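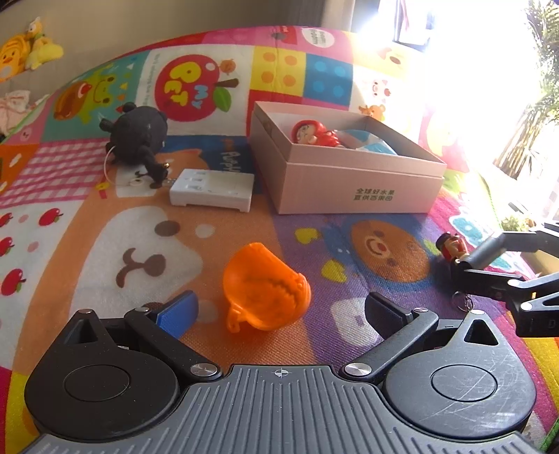

Nr. 50

Oktober, von Rohani Teoh

Seite A, Seite B

Ich höre wieder Kassetten! So richtig, mit Klappe auf, Kassette rein, Klappe zu und diesem satten Klack, das man im ganzen Zimmer hört. Angefangen hat es damit, dass meine Mutter ihren Keller ausgeräumt und mir einen Schuhkarton auf den Beifahrersitz gestellt hat. Obendrauf klebte noch mein altes Etikett, in Schreibschrift und mit einem Rechtschreibfehler, den ich hier für mich behalte. Drinnen lagen fast alle meine Skelletti-Hörspiele.

Wer Skelletti nicht kennt: eine Gruselserie für Kinder, in der ein Gerippe mit Höhenangst in einem Leuchtturm wohnt und Kriminalfälle löst. Ich war ihr komplett verfallen. Folge 4, »Der Nebel hat Schritte«, konnte ich mitsprechen, samt Türknarren und dem Husten des Hafenmeisters. Und was soll ich sagen, ich kann es immer noch. Ich saß im Auto vor Mamas Haus, las den Klappentext und hatte sofort diese Stimme im Ohr, ein bisschen heiser und furchtbar beleidigt, wenn jemand »Knochen« zu ihm sagte.

Nur hatte ich nichts mehr, womit ich die Dinger abspielen konnte. Also bin ich am Samstag drauf nach Irner auf den Trödelmarkt gefahren, der dort hinter dem alten Güterbahnhof aufgebaut wird (hingehen, die Waffeln sind großartig), und habe zwischen Lampenschirmen und Skistiefeln einen Daltamico gefunden. Grau, Tragegriff, fünf Tasten, von denen eine klemmte. Der Verkäufer schwor, er laufe. Er lief auch, bloß so langsam, dass Skelletti klang wie ein müder Bass im Kirchenchor. Beim Zurückspulen jaulte es.

Es war der Riemen. Der Riemen ist es fast immer, das weiß ich inzwischen, weil ich drei Abende lang in Foren gelesen habe, in denen Leute mit einer Hingabe über Gummiringe schreiben, die mich richtig glücklich gemacht hat. Das alte Gummi wird entweder hart oder es verwandelt sich in schwarzen Teer, und meins war Teer. Das Zeug klebt an allem. Ich hatte es an den Fingern, am Schraubenzieher, an der Stirn und am nächsten Morgen noch am Lichtschalter im Bad. Mit Isopropanol und Wattestäbchen geht es ab, aber nehmt alte Kleidung und eine Unterlage, die ihr nicht mehr mögt.

Den neuen Riemen habe ich bei Siregar gekauft, dem kleinen Elektroladen in der Unterführung, den ich jahrelang für geschlossen gehalten hatte. Ist er überhaupt nicht! Man muss nur klingeln. Dort stehen Schubladenschränke bis unter die Decke, und als ich mein Teerklümpchen auf den Tresen legte, wurde kurz an einer Rolle gemessen, eine Schublade aufgezogen und mir ein Tütchen mit der Aufschrift 2514 hingeschoben. Passte auf Anhieb. Dazu gab es den Rat, beim Einbau nicht am Schwungrad herumzudrücken, und einen Vortrag über Tonköpfe, für den ich meinen Bus habe fahren lassen.

Donnerstag Abend war es dann so weit. Gehäuse zu, Schrauben rein (eine ist übrig geblieben, keine Ahnung), Folge 4 eingelegt, Taste gedrückt. Rauschen. Dann das Meer, dann das Nebelhorn, dann er. Ich habe gequietscht. Im richtigen Tempo! Gut, ein klein bisschen eiert es bei den langen Orgeltönen, aber bei Gruselmusik ist das ja eher ein Gewinn.

Was ich völlig vergessen hatte, ist das Umdrehen. Mitten in der Geschichte, der Hafenmeister ist gerade verschwunden und im Treppenhaus geht das Licht aus, macht es Klack. Ende Seite A. Als Kind war das der schlimmste Moment überhaupt, weil der Rekorder auf dem Regal stand und ich dafür den Fuß aus der Decke strecken musste. Die Leute, die das geschrieben haben, wussten genau, was sie taten. In jeder Folge sitzt da ein Schreck, und man hockt im Stillen und muss selbst aufstehen, damit es weitergeht. Beim Streamen läuft so etwas einfach durch.

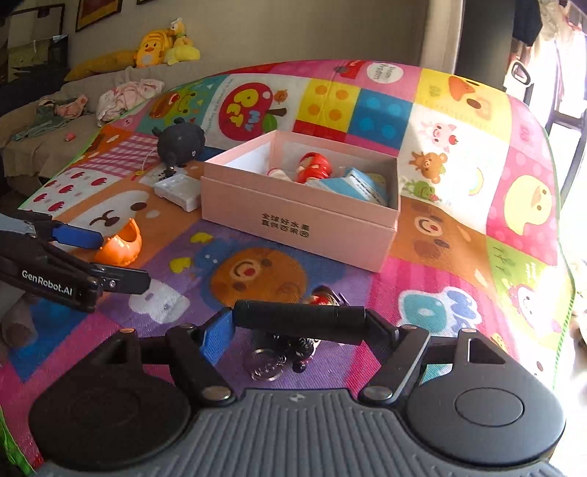
Kleinkram auf der Matte.

Und dann die Geräusche! Ich höre heute ganz anders hin als früher. Die Möwen sind in sämtlichen Folgen dieselben Möwen, es gibt eine mit einem kleinen Kiekser am Schluss, auf die ich mich jetzt jedes Mal freue. Die Leuchtturmtreppe ist hörbar aus Metall, außer in der Folge mit dem Uhrmacher, da ist sie plötzlich aus Holz und kein Mensch im Turm wundert sich. Schritte auf Kies klingen verdächtig nach Cornflakes. Ich habe es in der Küche nachgestellt, mit Cornflakes in einer Schüssel, und es kommt ziemlich gut hin, wenn man mit der Faust langsam hineindrückt. Haferflocken taugen nichts. Katzenstreu habe ich mir noch vorgenommen.

Zwei Kassetten aus dem Karton sind leider hinüber. Bei der einen ist das Band vom Kern gerissen, das kann man kleben, da traue ich mich demnächst ran. Die andere habe ich offenbar irgendwann mit Tesafilm über den Löchern überspielt, und zwar mit mir selbst. Man hört mich eine Radiosendung moderieren, mit Wetter (»morgen wird Wetter«), einem Interview mit meinem Bruder, der nicht interviewt werden will, und einem Lied über Nudeln. Dahinter, wenn mein Programm vorbei ist, setzt Skelletti mitten im Satz wieder ein. Ich habe sehr gelacht und sie gleich digitalisiert, mit einem Kabel vom Kopfhörerausgang in den Rechner. Mein Bruder hat die Datei bekommen und bisher nur mit einem Nudel-Emoji geantwortet.

Mir fehlen noch die Folge mit dem Zirkuszelt und die Weihnachtsfolge, in der es im Leuchtturm spukt, obwohl doch er der Spuk ist. Falls jemand von euch die im Keller hat, schreibt mir bitte, ich tausche gegen eine doppelte »Der Nebel hat Schritte« in gutem Zustand, Hülle mit Sprung. Nächstes Mal geht es um das Kleben von Bändern, sofern ich bis dahin das winzige Klebeband gefunden habe, das man dafür braucht. Bei Siregar wird noch in den Schubladen gesucht.

Kontakt | © Rohani Teoh | Nach oben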